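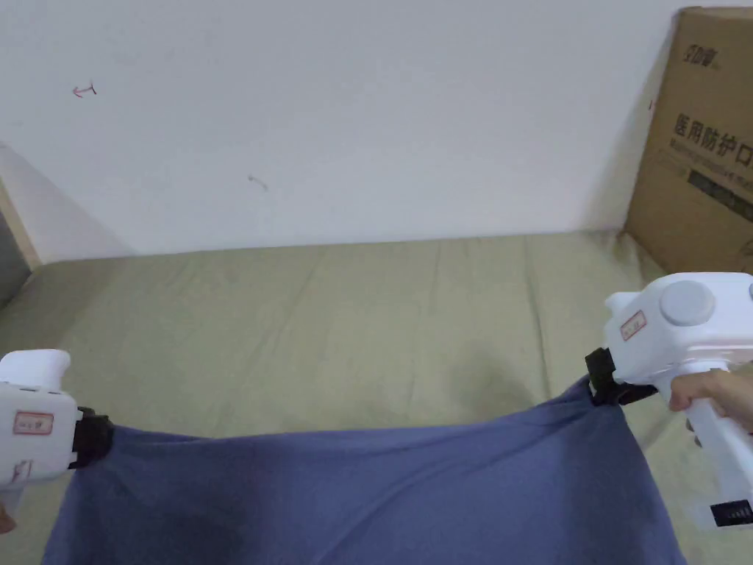 Fig. 1. Cloth held at the two corners above the mattress.

Reading time: 3 minutes

Section 4: Fitting the Ilholm mattress cover and heating pad

Read this section through before you plug anything in. The Ilholm pad goes between the mattress and your bottom sheet. It is not to be used on a waterbed, a cot or a folding bed.

4.1 Before you start

Strip the bed down to the bare mattress. Check the mattress for loose buttons or broken springs. If the bed is against a wall, decide now which side the cord will run down, as the socket on the pad cannot be moved later.

Caution: Do not use the pad if the cord has been pinched, cut or chewed by a pet.

4.2 Laying the pad

1. Unfold the pad on the mattress with the printed side up and the socket at the foot of the bed.
2. Pull the elastic straps under each corner. On a mattress thicker than 33 cm, use the extension straps in the small bag.
3. Smooth the pad outward from the centre with the flat of your hand. There must be no folds over the heating wires.
4. Push the controller plug into the socket until it clicks.
5. Set the controller on the bedside table. Keep it out from under pillows and doonas.

4.3 Fitting the cover

1. Take the cover by two neighbouring corners and lay it over the pad.
2. Tuck the far side first, then the near side.
3. Leave the socket flap open at the foot.

Note: Covers from the older Ollitz range have no flap and should not be used with this pad.

4.4 First use

Switch on at the wall and turn the controller to 3. Leave it for 90 minutes with the bed made up, then feel along the pad for even warmth. A slight smell is normal the first time. For all-night use, turn down to 1.

If the light flashes, switch off at the wall, refit the plug and try again. If it flashes a second time, stop using the pad and quote fault code 969 to the service desk.

4.5 Storing for summer

Let the pad cool fully. Roll it, do not fold it, and put nothing on top of it. Have the cord checked before you bring it out again, which for most households will be before July.

Section text revised Nov 24, 2003 by Aleksandra Pawłowska.

This site uses cookies to remember your settings. Accept / Manage

© Geteo Bedding. Contact us | Back to top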